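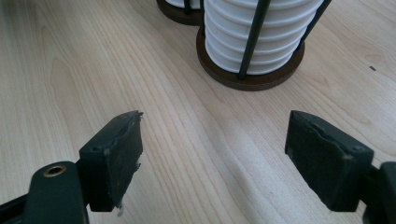 Pads as they are now, with the coaster stack on the table.

sirby_bench
Hand-held gripper, second set of pads. The top edges have gone ragged and the faces are scuffed all over. These were cast from the Deluritz two-part rubber, 84 parts to the pot. I want to pick single coasters off the stack and the worn edge keeps slipping on the ribs. Print a harder pad, or recast?

T_Chareonsuk
Recast, but softer. A hard pad on a ribbed edge only touches at a couple of points.

drudach
Disagree. Soft is why the edges have chipped. I went harder in January, glued thin sheet over the faces, and have had 422 grips out of them so far.

T_Chareonsuk
On what though? Mine are mugs and door handles, so we may not be comparing the same thing.

drudach
Small boxes mostly. Fair enough.

Kári B
Before you change the rubber, look at how you come in. Those rods round the stack leave you very little room, and if a pad catches one on the way it will tear at the top. I'd narrow the pads by 7 mm and keep the material.

sirby_bench
They do catch, on the right-hand rod more than the others. Narrowing is easy - the mould is printed anyway.

drudach
Still say sheet over the top. It's a ten minute job and you can peel it off.

sirby_bench
I'll cast a narrow pair tonight and put sheet on one side only. Can you post the thickness you used?

drudach
1 mm. Roughen the pad first or the glue lets go.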